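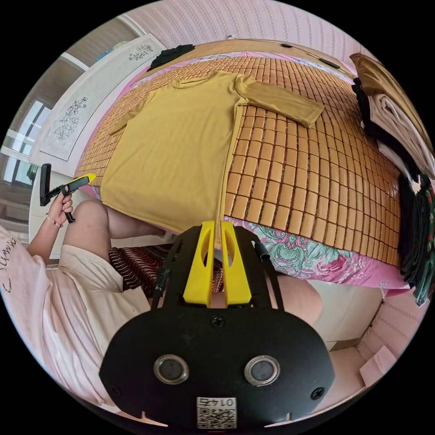 How do you keep cotton T-shirts from twisting and losing their shape in the summer wash?

Wash them inside out in cool water with a short spin, give each one a good hard snap when it comes out, and dry it hanging from the hem. Most of the twisting gets baked in when a shirt dries in a wad, so the sooner you shake it out and pull the side seams straight, the better it will look.

Posted 2019-07-29 in Laundry and Linens

Summer laundry is my favorite kind of laundry, and I know how that sounds! Everything is small and light, the line dries a whole load before lunch, and the house smells like sun instead of like the dryer vent. But hot weather is also hard on clothes. Sweat, sunscreen, bug spray, popsicle drips, pool water, all of it lands on the same handful of favorite tops, and then we wash those tops twice as often as we do in winter. I've been collecting the tricks below for years and I use every one of them.

Sunscreen marks

If your collars have turned a rusty orange and you've been blaming the pipes, take a look at your sunscreen. Some of the ingredients react with iron in the water and leave a stain that looks exactly like rust. Chlorine bleach makes it worse (ask me about my good white blouse). Rub in a little plain dish soap while the shirt is still dry, leave it 11 minutes or for as long as it takes to drink a cup of coffee, rinse, and then wash as usual. For stubborn ones I use lemon juice and salt, rinsed out well before the shirt goes anywhere near the sun. Lemon can lighten colors, so try it on an inside seam first.

And let the lotion soak in before you get dressed. My kids groan every single time, but it helps so much.

Sweaty collars and underarms

Two tablespoons of baking soda, enough water to make a paste, an old toothbrush. That's my whole kit. Work it in gently, let it sit for half an hour, and wash. White vinegar in the rinse is wonderful too, half a cup in the softener drawer, but don't mix it in with the baking soda. They fizz and cancel each other out and you've made salty water.

Go easy on the fabric softener in summer. It coats the fibers, and a coated T-shirt doesn't soak up sweat the way a clean cotton one does. Towels are the same. Skip it for a month and you'll notice the difference the first time you get out of the shower!

Bright colors that stay bright

Mustard, coral, turquoise, all those cheerful summer shades fade fastest on the line. Dry them inside out and in the shade if you have any. I run my line from the porch post to the pear tree for exactly that reason, and the whites go at the far end where the sun hits. Bring everything in as soon as it's dry. An afternoon of extra sun does nothing for a dry shirt except bleach its shoulders.

New shirts in strong colors get their first wash alone or with jeans. Do the wet-washcloth test if you're unsure: dampen a white cloth, press it against an inside seam for a minute, and see whether any color comes off.

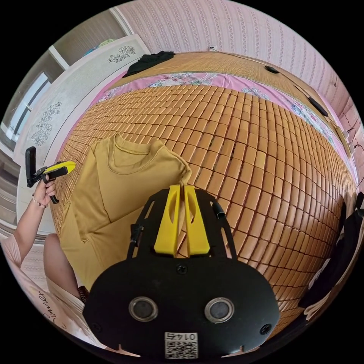
Freya Pickering

Folding so you can find things

I fold on the bed. The counter is never big enough, the couch is too soft, and a bed is just the right height if you're tall like me. If yours has a squashy comforter, pull it back so you have a firmer surface, and smooth each shirt with the flat of your hand as you go. A warm shirt takes a crease beautifully and a warm shirt also takes a wrinkle beautifully, so don't leave the basket sitting!

My everyday fold goes like this. Lay the shirt face down, bring one side in to the middle of the back, and flip the sleeve so it points straight down. Do the same on the other side. You'll have a long strip. Fold the hem up to just short of the collar, and then fold it in half or in thirds until it stands up by itself. Stand the shirts in the drawer like file folders and you can see every one of them at a glance.

Small children can do a simpler version, sleeves in and then in half. It looks terrible the first week. Keep praising it and don't refold it while they're watching.

Thick sweatshirts don't like standing up, so mine lie flat on the closet shelf. Linen goes on hangers. Anything knitted goes flat, always, or the shoulders grow little points.

Cooler beds

While we're in the bedroom! If you've never tried a bamboo sleeping mat, the first hot week of August is a great time to start. They feel cool against your skin and air moves under you in a way it just doesn't on a sheet. Some people put a thin cotton sheet over the top. I like mine bare, with a pillowcase I've kept in a bag in the freezer for a few minutes before bedtime (pure luxury, costs nothing).

To look after a mat:

Wipe it with a well wrung-out cloth every few days, following the rows so crumbs and dust come out of the gaps.

For sweat marks, add a spoonful of white vinegar to a bowl of cool water. Wipe again with plain water afterward.

Dry it in moving air before you lie on it or put it away. A fan is perfect. Strong sun can make the pieces brittle.

Never soak it. The cord or backing that holds the pieces together takes ages to dry and that's where mildew starts.

Roll it for storage, loosely, in a cotton sheet. Plastic traps damp.

Run your palm over it at the start of each season and feel for rough spots. A scrap of very fine sandpaper takes care of a splinter in seconds.

Pool and beach things

Rinse swimsuits in cold water the minute you get home, even if you can't wash them until tomorrow. Roll them in a towel to squeeze out the water and dry them flat. Wringing ruins the stretch. Sand comes out much more easily once it's dry, so hang beach towels over the railing, let them dry completely, and then whack them with the back of a hairbrush. It's very satisfying.

Wet towels should never wait in the hamper. If they already have and now they smell, wash them once in hot water with a cup of vinegar and no detergent, then again with detergent and no vinegar.

Popsicles, grass and berries

Popsicle drips: cold water from the back of the fabric, then a dab of dish soap.

Grass: rubbing alcohol on a cotton ball, blotted, rinsed cool. Test it somewhere hidden.

Berries: stretch the stain over a bowl, hold it tight with a rubber band, and pour hot water through it from as high up as you safely can. My grandmother did this on the back step with a kettle and I thought she was a magician. Cotton and linen only, please, and keep the little ones well back.

Tomato sauce: scrape first, cold water second. Don't let it see the dryer until the mark is completely gone.

A word about drying racks

Readers keep asking which one I use, and it's an old folding rack I've had since my first apartment. Look for one where the bars are far enough apart that you can get your whole hand between two shirts. Put it near an open window and turn a fan on low, pointed across the clothes. Five shirts with room around them will dry faster than a packed rack ever does, and you won't get that sour smell down the middle.

Next up I'm tackling the ironing pile, including a linen tablecloth that has been in there since Easter. If you have a good trick for getting creases out of linen, send it my way and I'll try it on that tablecloth first!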